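洞洞板这一期:把墙用起来

上个月的通讯里提了一句“下期聊聊挂墙收纳”,结果回信比平时多了不少,好几位读者直接把自家储物间的照片发了过来。看得我手痒!那就不绕弯子了,这一期的居家栏目整个留给洞洞板。

先交代一下我自己的情况。我家工具原来全塞在玄关柜最下面的一个大抽屉里,螺丝刀、卷尺、胶枪、园艺剪,还有不知道哪年买的一包扎带,全混在一起。要用卷尺,得先把胶枪的线解开;要用胶枪,又会带出来半抽屉别的东西。十一月里我花了一个下午,把抽屉整个倒在地上,分了堆,然后在储物间的侧墙上装了一块白色洞洞板。从那以后,我进储物间的次数明显变多了,有时候就是进去看一眼,心里舒服(家里人对此颇有微词)。

板子选什么样的

市面上常见的有金属的、木质的和塑料的,三种我都摸过。金属板薄、挺,能用磁吸配件,敲上去声音有点响;木板颜色暖,放在书房或者客厅不突兀,但孔边用久了容易起毛;塑料板轻,租房的朋友用得多,挂点剪刀、胶带、钥匙绰绰有余,再沉的东西就要掂量一下了。

颜色上我偏爱白色。储物间通常没有窗户,光线全靠顶灯,白板能把光打回来,东西的轮廓一眼就看得出来。深灰和黑色的板子拍照好看,可是深色手柄的工具挂上去就像隐身了一样,每次都得凑近了找。当然,如果你的工具本来就五颜六色,深色板反而很出彩,看个人喜好。

亮面还是哑光也值得想一想。亮面好擦,溅上油漆或者胶水,湿布一抹就干净;缺点是顶灯一开就有反光,正对着灯的那几排孔会白花花一片,插挂钩的时候要歪着头找。哑光没有那么刺眼,指纹也不明显,只是沾了灰之后要多擦两下。

孔距这件事,买之前千万量清楚。不同牌子的孔距和孔径都不一样,挂钩未必通用。我第一次图便宜分开买,板子是Nudard的,挂钩是另外一家的,到手一插,晃得像风铃。后来老老实实换了一套配套的,一个下午就弄好了。

挂钩才是主角

板子只是底子,用起来顺不顺手,八成看挂钩。大家最容易忽略的一类,其实是商店里用的那种陈列钩:底下一个圆盘贴住板面,伸出来一根杆子,前端微微翘起。圆盘让受力摊开,挂稍微重一点的工具也不容易把孔拉变形;翘起来的前端则能拦一下,取旁边东西的时候不小心碰到,挂着的也不会顺势滑下来。

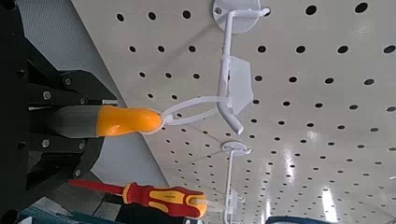 有些陈列钩上还带一小片标签牌,原本是店里放价格用的。千万别拆掉,这是白送的好东西!我在上面贴了小纸条,写“十字”“一字”“园艺剪”“借出去了”。最后这一条最有用,邻居借走冲击钻以后,我就把纸条换上,再也不用满屋子翻。纸条用美纹纸胶带就行,撕下来不留胶,想改名字随时改。

钩子的长短也要搭配。长钩适合把同类的东西前后挂在一起,比如几卷胶带、几捆绳子;短钩适合单件,伸出来太多容易刮到衣服。储物间过道窄的话,尽量把长钩放高一些,放在肩膀以上的位置,走过去不会挂到人。钩与钩之间别排得太密,我的习惯是先把工具平铺在地上摆一遍,摆顺眼了再照着上墙,省得来回拔插。

没有孔的工具怎么挂

这是来信里问得最多的问题。很多工具的手柄尾端留了孔,穿一根绳圈就能上墙;没有孔的,办法也不少。

一种是用扎带。把扎带在手柄最细的地方收紧,再穿一个松松的圈出来,剪掉多余的尾巴。记得用指甲锉把切口磨一下,不然很扎手。

另一种是用编织绳打结,好看,手感也软。我给一把旧刮刀配了一段米色棉绳,意外地很搭,连带着整把刮刀都像新买的。棉绳容易吸潮,浴室和阳台就别用了,换成尼龙的。

还有一种是直接上成品夹座,手柄往里一按就卡住,单手取放很方便。Dakent有一款夹座我用了3个月,夹扫把、夹水平尺都稳当,就是太粗的手柄塞不进去,下手之前先量一量直径。

绳圈的长度值得多说一句。太短了套不进去,每次都要跟它较劲;太长了工具会晃来晃去,还会互相打架。留出两指宽最合适,套上去干脆,摘下来也快。

分区:按用得多不多来

我试过按种类分区,螺丝刀一排,钳子一排,剪刀一排,整齐归整齐,用起来却要满墙跑。后来改成按使用频率分,马上就顺了。伸手就能拿到的中间位置,留给每周都要用的东西,剪刀、卷尺、美工刀、胶带。往上放一年用不了几次的,往下放重的和长的。

手柄颜色也能帮忙。我有几件工具是橙色和深灰双色手柄,挂在白板上特别跳,所以我把它们分散放在每个区的开头,当路标用。看见橙色就知道这一片从哪儿开始,比贴一堆标签还直观。家里有小朋友的话,也可以把允许他们碰的工具统一缠上一圈彩色胶带,挂在他们够得着的高度,其余的一律往上挪。

有朋友喜欢在板上用铅笔描出每件工具的轮廓,空了哪一格一目了然。我描过一次,两周后换了布局,擦了半天。要是你的工具已经固定下来,这个方法真的很好用;如果像我一样三天两头想调整,还是先忍一忍。

安装的几个提醒

板子背后一定要留空,挂钩的尾端要有地方去。一般配件里会带垫高的套管,没有的话,垫两条木条也行。板子紧贴着墙的话,钩子根本插不到底,看上去装好了,一挂重物就往下掉。

墙是空心的,一定要用对应的膨胀件,或者干脆找到龙骨再打。瓷砖墙先贴一层胶带再钻,钻头不容易打滑。租房不能打孔的,可以考虑落地的架子,把板子固定在架子上,靠墙一放,搬家的时候整个带走。

螺丝先别拧死。四个角都带上以后,用水平尺量一遍,再依次拧紧。我那块板第一次装完歪了一点点,远看没事,可一旦挂上工具,全都齐刷刷垂直向下,板子上的孔却是斜的,越看越别扭,最后还是拆下来重装了。

花了多少钱

有读者专门问预算,我也就不藏着了。我家这面墙前前后后改了两轮,再加上隔壁阳台那一块,连板带钩、夹座、木条和一只新的水平尺,一共3,292元。这个数字里面有不少学费,比如那批晃得像风铃的挂钩。如果只做一小块,买一套基础的板和钩,花不了这么多。先从一小块开始,用上一阵子再决定要不要扩,真的不用一口气把整面墙铺满。

挂钩建议多备几个。我第一次买了30个,觉得怎么都够了,挂到一半就开始从阳台那边拆东墙补西墙。

平时怎么打理

洞洞板最大的敌人是灰,孔里面尤其爱积。我一般拿软毛刷从上往下扫,再用半干的布擦板面。不用把工具全摘下来,一片一片来,摘一片擦一片,顺手也能看看有没有哪把剪刀该上油、哪个绳圈快磨断了。挂钩松了就拔出来换个孔位,或者在尾端缠一小圈胶带,马上就紧了。

另外,请给自己留几个空钩!空着的位置很珍贵,新买的、借来的、临时用一下的,都有地方落脚。我家板子右下角一直空着几个,最后被一串备用钥匙和一只拆快递的小刀占了,我正在努力把它们赶走。

读者来信里的好点子

有一位读者把洞洞板装在了缝纫机上方,线轴、软尺、拆线器全上墙,桌面终于能铺开一整块布。另一位装在厨房门背后,挂滤网和量勺,尺寸不大,却救了一整个抽屉。还有人用在玄关,专门挂狗绳、雨伞和手套,出门前一把全拿走。Plillham社区工坊也在重新布置他们的公用工具墙,听说借用登记会直接做在标签牌上,等弄好了我一定去看看,回来跟大家讲。

下一期想写抽屉内部的分隔,Vestergaard的那套分隔盒我已经用上了,目前有喜欢的地方,也有想吐槽的地方。你家抽屉里如果有什么怎么都收不好的东西,回信告诉我,我挑5样来试试看。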